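I've been meaning to write up how I do kick samples for stream bugs, because three people asked me after the last creek walk and I gave each of them a slightly different answer. So this is the version I'd stand behind, at least until I change my mind about the ethanol again.

I sample a small gravelly stream called the Kesier, just upstream of Vusbridge, and everything here assumes you can wade yours safely. If the water's above your knees and pushing hard, go home and try another day. I mean it!

## What you'll need

- A D-frame net with 500 micron mesh
- Two white trays (dishpans are fine)
- A squeeze bottle filled with stream water
- Soft forceps and a turkey baster
- Wide-mouth jars with good lids
- Ethanol for preserving, if you're keeping the sample
- Pencil and waterproof paper for labels

Pencil matters. I lost a whole November set to ink that dissolved in the jar, and I still have those jars, full of perfectly nice mayflies from who knows where.

## Taking the kick

1. Start at the downstream end of your riffle and work up, so you aren't stirring mud into places you haven't sampled yet.
2. Set the flat edge of the net on the bed with the opening facing upstream.
3. Stand just upstream of it and shuffle your feet hard into the gravel. I do 34 seconds per spot, a silly number I inherited from Lotte Mertens, who taught me all this. Any length works if you stick with it all season.
4. Rub the bigger stones by hand in front of the net. Caddis cases hang on tight, and your boots won't shift them.
5. Lift the net with a forward scoop so nothing washes back out.

I take 10 kicks per riffle, spread between fast and slow patches, and pool them all. If you want to compare patches later, keep them separate from the start (you can't un-mix a tray, believe me).

## Cleaning it up

Dunk the bottom of the net a few times to rinse out the silt, keeping the rim above the water. Then turn it inside out over a tray and wash it down with the squeeze bottle. Check the seams! Little stoneflies love a seam.

Take out the big leaves and twigs one at a time, rinsing each over the tray before you toss it. This is the slow part and I always want to rush it.

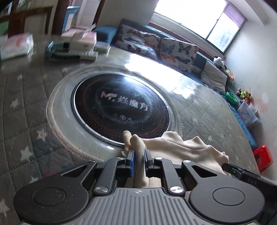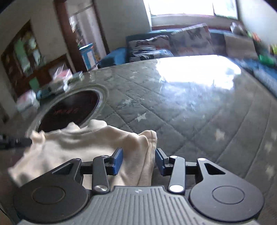
*The cream-colored cloth, both times.*

## Sorting and counting

Let the tray settle for a few minutes until things start to crawl. I pull the fast movers first with the baster, then go after the rest with forceps. Ice cube trays make great holding pens, one kind of bug per cell. Keep the big predatory stoneflies away from everybody else or your numbers will shrink while you're eating lunch.

My biggest pooled sample came to 1,552 animals, and I'm not doing that again. These days I use a gridded tray, pick squares at random, and count every animal in each square until I pass 195. Always finish the square you're on, even when you hit your target halfway through it. Write down how many squares you picked so you can scale back up to the whole sample.

For the writing down, I use a feeding group column next to the family name: shredder, grazer, collector, predator. Joni Laitinen talked me into adding it, and now it's the first thing I look at. Lots of shredders usually sends me off to see how much leaf litter is lying around, and lots of grazers has me looking at how much sun the riffle gets. It's a hint and no more, so don't build a whole theory on one tray.

## Before you leave

Put a paper label inside the jar as well as one outside, with the stream, riffle, date and your initials. Swap the ethanol for fresh the next day, because the bugs carry a lot of water in with them.

Then scrub your net and boots, and dry them all the way before you visit another stream. Mine hang in the garage for a week.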